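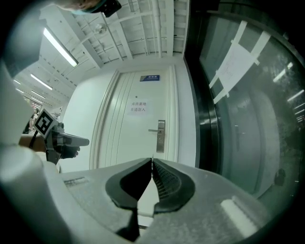 Last updated: April 11, 2023

Carnance Hand-Held Gripper, pair
Item 494

The Carnance is a two-finger gripper that a person holds and works by hand. It is sold in pairs, left and right, for teams recording chores for robot training. Marker mounts and a charger are in the case.

Can a robot do these chores yet?
Some of them, in places it knows. Wiping a table or putting cups on a shelf is within reach of several arms on the market. Doors are harder, and locked doors are harder still. A storeroom door with a lever handle and a keyhole under it asks for two different grips and a turn of the wrist.

We would not tell a customer today that an arm trained on Carnance recordings will open any storeroom. At our Skelavgate shop, the arm we test with opened its practice lock in 30 of 43 tries last December. Most of the misses came from the key going in at a slant.
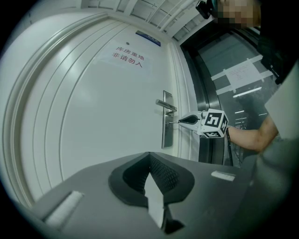 A person using the same fingers has less trouble, so we think the fingers are good enough for keys and that the rest is a matter of training and sensing. Flat keys work better than round barrel keys. Very small padlock keys tend to slip, and we don't recommend the standard pads for them.

Good to know before ordering
Allow more than 3 hours for setup and calibration the first time.
Pads wear and can be changed with the driver supplied.
Not for use with wet hands or near open flame.
The Issahaku wrist strap is sold separately.

Lead times and spare pads: ask Roel Van Loon at Stordale.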